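How to Clear Out an Overstuffed Kitchen Drawer
Posted August 8, 2022 in Small Repairs for Small Homes

Every kitchen has a drawer that opens four inches and then stops. Mine stopped last December with a potato masher wedged under the countertop, and I spent 20 minutes feeding a butter knife through the gap like a safecracker with no talent. What follows is the method I used afterward. It takes an afternoon, or two if you stop to read old takeout menus.

What you need

A flat surface you can do without until dinner
Two boxes, one for leaving and one for undecided
A damp cloth
A tape measure
Masking tape and a pen

Step 1. Get it open

If the drawer is jammed, don't yank. Pull it out as far as it goes, slide a ruler or a thin spatula in flat, and press down on whatever is sticking up while you pull with the other hand. If that fails, take out the drawer underneath and push up on the base from below. You may hear something fall behind the cabinet. Leave it for the next tenants.

Step 2. Empty the whole thing

All of it, including the layer at the back made of rubber bands and one birthday candle. I had 76 items, and I live with one other person and cook six dishes. Wipe the drawer while it's empty. Crumbs pack into the corners, and a dry toothbrush gets them out faster than the cloth does.

Step 3. Sort by job

Put everything that stirs together, everything that flips together, and so on. Materials don't matter yet. You will find that you own a crowd of things for scooping and a single thing for peeling, and that the peeler is the worst object in the house.
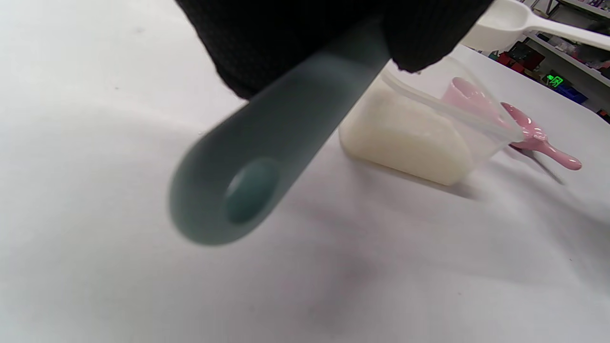
Step 4. Pick the winners

Hold each one the way you would at the stove. You already know which you reach for, so keep that one and a spare for when it's in the sink. Anything with a cracked handle goes, and so does plastic with a melted edge, however fond you are of the evening it melted.

Gadgets with one purpose get a short trial. Stick masking tape on the handle and write the date. If the tape is still clean in three months, the avocado tool has had its chance.

Step 5. Measure before you buy a divider

I skipped this and bought a Prisent bamboo tray that was half an inch too wide. It now holds mail. Measure the inside of the drawer at the front and again at the back, because old drawers are seldom square, and take the smaller number. Check the height too. Mine is 65 millimeters on the inside, so the ladle was never going to fit, and I had been blaming the ladle.

Cut-up cereal boxes make decent dividers for a week's test. Move them around until you stop swearing, then buy something that matches. 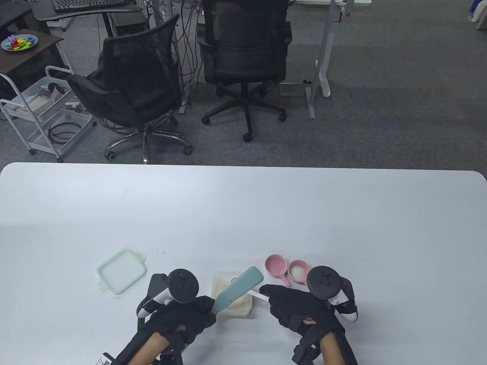

Long handles go along the side nearest the stove, with the working ends facing the back. Small, sharp things get their own section at the front where your fingers can see them coming. Leave one section empty. It will fill up by itself.

Step 6. Deal with the boxes

The leaving box goes in the car today. The undecided box goes on a high shelf, and whatever you haven't climbed up for by the end of the season can follow the first one.

Comments are open if your drawer is worse. The last post on this subject got 1,072 views and one request for my masher.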